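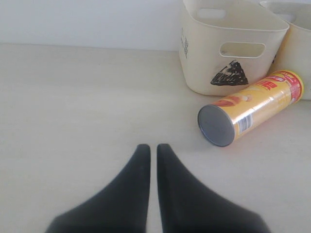

Do I need to buy storage bins to organize a pantry?

Most people can get through the first month without buying a thing. Take everything out, throw away what has gone stale, and put the rest back with the same kinds of food together. Shoeboxes and cut-down cereal boxes will show you what sizes you want. If the pantry still annoys you after four weeks, go shopping then, and bring a tape measure.

Who writes these answers?

My name is Kam-wah Lui. I ran the housewares counter at Tang in Reritthorpe for 16 years and sold a great many bins to people who came back the next year for different bins. I don't sell them anymore and I don't take free samples. The questions come from readers, trimmed for length.

How much should a pantry makeover cost?

Less than you have been quoted. A reader sent me an estimate last September for $2528, covering one walk-in pantry, two visits and "curated product." The product was bins, jars and a turntable. I priced the same pieces off the shelf and got to $208. The remainder was labor, which may be fair if you hate doing this and have the money, but the estimate didn't break it out that way and I think that was on purpose. Ask for labor and goods on separate lines. If the company won't do it, find another or do it yourself over a long afternoon.

Are matching containers worth it?

They look good in photos and they stack, provided you buy them all at once from one line. That second part is the catch. Makers change their molds. Fikico has altered the rim on its medium bin twice that I know of, and the older ones won't sit on the newer ones without rocking. If stacking matters to you, buy one or two spares on the first trip.
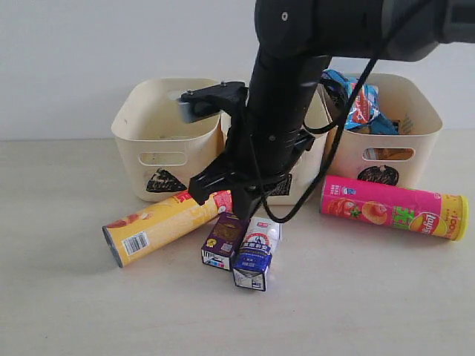

Looks are a fair reason to spend money, by the way. I have no quarrel with anyone who wants a shelf all in one color. My quarrel is with the claim that it saves you time. I have never seen any proof of that, and I asked three different sales reps for it. One sent me a brochure.

Will bins help me waste less food?

Maybe, and maybe the reverse. An open bin keeps small packets from sliding behind the flour, so you find them before they go off. A deep bin with a lid does the opposite – things sink to the bottom and stay there. In my own kitchen the worst offender was a lidded tub of baking supplies. I found three open bags of coconut in it.

If you want to know what works at your house, write down what you throw out for a month before you change anything, then do it again after. It's dull but it beats taking my word for it.

Should snacks come out of their packaging?

The advice to pour everything into clear jars is the part of this business I trust least. The package already has the date, the allergy warnings and the cooking directions on it. Chips in a bag go soft in a jar with a poor seal, and a good seal costs more than the chips. Canisters already stand up and have a lid, so I leave those alone entirely. Flour, rice and sugar are different, mainly if you get pantry moths, and there a tight jar earns its place.

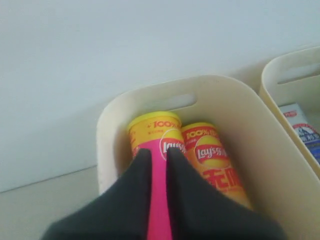 Two Lay's canisters in a cream-colored plastic bin.

What about the label makers and the apps?

I tried the Zulleck app for most of a winter. You scan each item in, and it's supposed to tell you what you're low on. It had 162 items for my kitchen by the end, and a good number of those I had eaten weeks before, because you have to scan things out as well and no one in my house was going to do that. The reminders were wrong, then I turned them off, then I was paying for a list.

A roll of masking tape and a marker does the labeling. Tape peels off when you change your mind, and you will. Printed vinyl looks better and leaves glue behind.
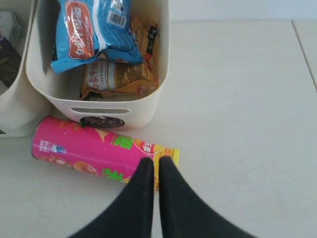

What size bin should I buy first?

Measure the depth of your shelf and subtract an inch, then look for something close to that number. Width matters less. A bin that is too short wastes the back of the shelf, and one that is too long keeps the door from closing, which I have done myself. Buy one, use it for two weeks, and only then buy the rest. Keep the receipt.

Is one plastic better than another?

For dry goods in their own packages it hardly matters. Check that the bottom doesn't bow when you fill it and that you can get your fingers through the handle with the bin at full weight. Handles cut into the wall are fine until the bin is full of cans. I'd skip anything with a strong smell in the store. A "premium" sticker means nothing that I was ever able to pin down, and I put plenty of those stickers on.

How often do I have to redo it?

The makeover people say every season. I do mine when I can't find the oats, which comes to around twice a year, and it takes less than an hour. If yours falls apart every couple of weeks, the setup is too fussy for the people using it. Cut the number of categories in half. "Breakfast," "snacks," "dinner stuff" and "baking" covers most families, and the odd jar of capers can live wherever it likes.

Can I return bins after using them?

Store rules vary and the sales staff may not know them. Leave the sticker on the bottom until you're sure, and wipe the thing out before you bring it back. At Tang we took back anything clean. Online sellers often charge for return shipping, and on a bulky, cheap item that can eat most of the refund.

4 min read

Related
Drawer dividers: the wood kind, the spring kind and the kind that fall over
Is a second freezer worth the electric bill?
What the date on the can does and doesn't mean
Under-sink storage for people with a lot of pipe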